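Einführung in die Kartenkunde für Sammlungen und Handel
Skript zur vierten Sitzung: Zustand, Kolorit und Beschreibung gedruckter Karten

Stand Oktober. Die Literaturhinweise stehen am Ende, die Übungsblätter werden in der Sitzung verteilt.

4.1 Wiederholung: Platte, Zustand, Auflage

In der letzten Sitzung ging es um den Kupferstich als Druckverfahren. Eine Platte konnte über Jahrzehnte benutzt werden, oft von mehreren Verlegern nacheinander. Änderungen an der Platte führen zu einem neuen Druckzustand. Dazu zählen eine neue Adresse in der Kartusche, ergänzte Straßen, ein Privilegvermerk oder ein nachgestochenes Gradnetz. Keine neuen Zustände sind dagegen Unterschiede im Papier, in der Färbung oder in der Stärke des Abdrucks.

Im Deutschen ist das Wort "Zustand" doppelt belegt. Es meint einmal den Druckzustand (englisch: state), einmal die Erhaltung des einzelnen Blattes (condition). In den Hausarbeiten bitte immer ausschreiben, was gemeint ist. "Zweiter Zustand, guter Zustand" ist als Angabe nicht brauchbar.

4.2 Der Plattenrand und die Maße

Beim Tiefdruck wird das feuchte Papier mit hohem Druck auf die Platte gepresst. Dabei entsteht eine Facette, der Plattenrand. Fehlt er, ist das Blatt entweder beschnitten oder es handelt sich um ein anderes Druckverfahren, etwa eine Lithographie oder eine spätere Reproduktion.

Gemessen wird Höhe vor Breite, in Zentimetern, auf eine Nachkommastelle. Angegeben werden Plattenmaß und Blattmaß. Bei beschnittenen Blättern tritt die Einfassungslinie an die Stelle des Plattenrandes. Papier schrumpft beim Trocknen, und zwar nicht in beiden Richtungen gleich. Abweichungen von wenigen Millimetern zwischen zwei Exemplaren derselben Platte sind deshalb normal und kein Hinweis auf eine zweite Platte.

4.3 Kolorit

Unterschieden werden Grenzkolorit, Flächenkolorit und volles Kolorit einschließlich der Kartusche. Bei vielen deutschen Verlegern des 18. Jahrhunderts blieb die Kartusche unkoloriert, während die Flächen der Territorien farbig angelegt wurden. Ein farbiges Schmuckfeld auf einem solchen Blatt ist ein Anlass, genauer hinzusehen.

Altes Kolorit erkennt man am ehesten am Grün. Kupferhaltige Grüntöne greifen das Papier an und schlagen auf die Rückseite durch, meist als bräunliche Linie. In fortgeschrittenen Fällen bricht das Papier entlang der Grenze. Ein gleichmäßiges, kühles Grün ohne jede Spur auf der Rückseite spricht eher für eine spätere Färbung, beweist sie aber nicht. Gerade bei Blättern, die gewaschen oder neu geleimt wurden, kann die Verfärbung schwächer ausfallen.

Zur Benennung von Farbtönen gibt es in Katalogen keine feste Norm. Wir verwenden im Kurs nur einfache Bezeichnungen (hellgrün, dunkelgrün, fleckig grün) und verzichten auf Pigmentnamen, solange keine Analyse vorliegt. "Grünspan" ist eine Materialangabe und gehört nur in die Beschreibung, wenn sie belegt ist.

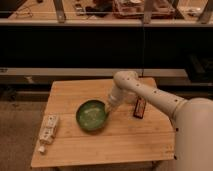 Abb. 4.1: Grüne Schale mit dunklerem Rand, innen heller und fleckig.

4.4 Fallbeispiel: der Atlas Vistel

Der Sammelatlas Vistel wurde von Hanne Nørgaard für die Kartensammlung in Plirnthorpe erschlossen. Er enthält 185 Blätter verschiedener Verleger, die vermutlich ein einzelner Käufer zusammengestellt und binden ließ. Ein gedrucktes Titelblatt fehlt, ein handschriftliches Register ist vorhanden, stimmt aber nicht durchgehend mit der Bindung überein.

Nørgaard hat zunächst jedes Blatt nach Druckzustand bestimmt und erst danach das Kolorit beschrieben. Bei 11 Blättern weicht die Färbung deutlich vom Rest ab. Auf diesen Blättern sind auch die Kartuschen koloriert, und die Rückseiten sind sauber. Im Register sind sie in anderer Tinte nachgetragen. Die naheliegende Erklärung ist, dass sie später eingefügt wurden.

Riaan Potgieter hat dem widersprochen. Sein Einwand: Die Fälze dieser Blätter passen in Papier und Klebung zum übrigen Band. Er hält es für möglich, dass die Blätter von Anfang an dabei waren und nur später gefärbt wurden. Entschieden ist die Frage nicht. Für uns ist wichtig, welche Beobachtung welche Aussage trägt - Kolorit datiert das Kolorit, der Falz datiert den Falz.

4.5 Blattnummern und Provenienz

Handschriftliche Nummern oben rechts sind häufig Atlasnummern. Sie können helfen, ein Einzelblatt einem aufgelösten Band zuzuordnen. Die Sammlung Cele umfasst 2,320 Einzelblätter (Schreibweise nach dem englischsprachigen Inventar), davon tragen 757 eine solche Nummer. Das Inventar Hustia verzeichnet die Nummern in einer eigenen Spalte, leider ohne Angabe der Tinte und der Position auf dem Blatt.

Stempel werden mit Ort auf dem Blatt, Form, Farbe und Wortlaut beschrieben. Radierte Stempel ebenfalls aufnehmen, auch wenn der Text nicht mehr lesbar ist.

4.6 Aufbau einer Katalogaufnahme

Reihenfolge für die Hausarbeit:

Verfasser, Stecher, Verleger
Titel nach Vorlage, Zeilenwechsel mit Schrägstrich
Ort und Jahr, Erschlossenes in eckigen Klammern
Druckverfahren und Kolorit
Plattenmaß, Blattmaß
Druckzustand mit Nachweis
Erhaltung
Provenienz
Literatur

Mängel werden benannt und lokalisiert: "Mittelfalz unten 4 cm eingerissen, alt hinterlegt". Sammelbegriffe wie "altersgemäß" oder "übliche Gebrauchsspuren" bitte weglassen.

Aufgabe zur nächsten Sitzung

Beschreiben Sie das Blatt auf Übungsblatt 2 nach dem Schema in 4.6. Umfang eine Seite. Wer zum Druckzustand keinen Nachweis findet, schreibt "Zustand nicht bestimmt" und nennt die geprüften Verzeichnisse. Abgabe bis 12 Uhr am Tag vor der Sitzung.

Literatur

Nørgaard, Hanne: Der Atlas Vistel. Verzeichnis der Blätter. Plirnthorpe.
Potgieter, Riaan: Falz und Bindung in Sammelatlanten. Darin besonders das Kapitel zum Atlas Vistel.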